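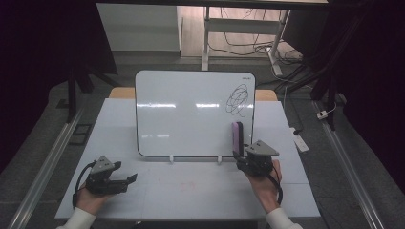 Ristwood Desktop Whiteboard: Frequently Asked Questions
Last updated 2022-12-08

Setup

Which way up does the board go?
The board stands on its long edge. The printed logo goes at the top right. It will also stand on its short edge, but it tips more easily under writing pressure and we don't recommend it for daily use.

How far apart should the support pegs be?
Set one peg left of center and one right of center, each halfway between the middle of the board and its corner. Pegs placed at the rounded corners don't hold, as the slot needs a straight section of edge to grip.

The board rocks when I write on it.
Check that the lower edge is fully seated in both pegs. Push straight down until it stops. If it still rocks, look at the table under the pegs. A seam between two table panels is enough to lift one side. Move both pegs onto the same panel, or turn the board so that it runs parallel to the seam.

Can I fix the pegs to the table?
Yes. Use removable mounting putty. Do not glue them. The pegs are a wear part and are sold in packs of 4.

Erasing

What is the correct way to erase a standing board?
Put one hand behind the board, level with the mark. Hold the eraser flat against the surface and move it in straight strokes from the top of the mark to the bottom. Circular rubbing spreads the ink into a gray haze, mainly with black markers. Dense scribble takes two passes: one to lift the bulk of the ink, one with a clean part of the felt to take off what is left.

How long should ink dry before I erase it?
Ten seconds for normal lines. Allow a full minute where lines overlap heavily.

The eraser leaves streaks.
First check that they are streaks. A glossy board under ceiling strip lights shows pale horizontal bands that shift when you move your head. Ink haze stays where it is. For haze, brush the felt outdoors or over a bin, then go over the board with a slightly damp microfiber cloth and dry it.

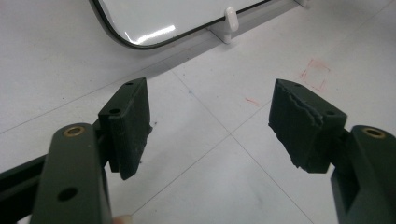 A reader in Grarkdale writes that brushing the felt did nothing for her board, and that the haze went only after she washed the eraser in cool water with dish soap and left it overnight. She adds that putting it back into service damp made matters worse.

Both points agree with our own results. Washing is suitable for the Sosudum felt eraser and for most erasers with a stitched pad. It is not suitable for glued layers, which separate at the edges. Replace any eraser with a torn or hardened face. A hard edge scratches the coating, and scratches hold ink permanently.

How many erasures is the surface rated for?
Ristwood rates the coating for 1000 full-board erasures with a clean felt eraser. Solvents lower that figure.

Which cleaners should I avoid?
Acetone, abrasive cream and melamine sponge. Isopropyl alcohol is acceptable for old marks, applied to the cloth and wiped off with water.

Does it matter which part of the eraser I use?
Only the felt should touch the board. Backing, whatever its color, is for holding. Erasers narrower than the mark are easier to control on a small board, where a wide one tends to catch the border. 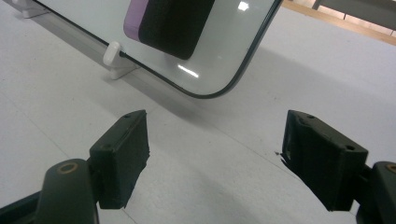

The border is the other place where residue collects. Dust builds up along the lower edge and in the peg slots, and it returns to the surface the next time the board is lifted out. Wipe the edge monthly. Take the pegs off and rinse them at the same time.

Table and floor

There are pink or reddish smudges on my white tabletop.
Red marker ink is the usual cause when the table is used next to a board. Try a damp cloth, then a drop of isopropyl alcohol. On laminate this normally works. On painted wood, test a hidden spot first.

How do I get marker dust off a tiled floor?
Vacuum or dry-sweep before mopping. Wet dust turns to ink and settles in the grout. The Mészáros grout brush (33 mm head) fits standard joints. Use it dry for the first pass.
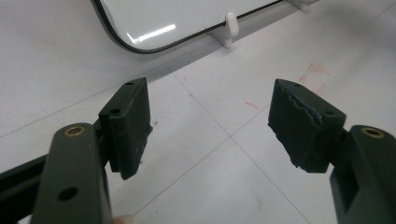
White floor tile.

Spares and returns

Can I order a single peg?
No. See the pack of 4 above.

My board arrived with a dent in the border.
Send a photo of the dent and of the box label within 2 weeks of delivery. Boards ordered in November have an extended period, which is printed on the packing slip.

Is the old peg compatible with the current board?
Yes, if the slot is clean. Pegs with a split slot should be thrown out.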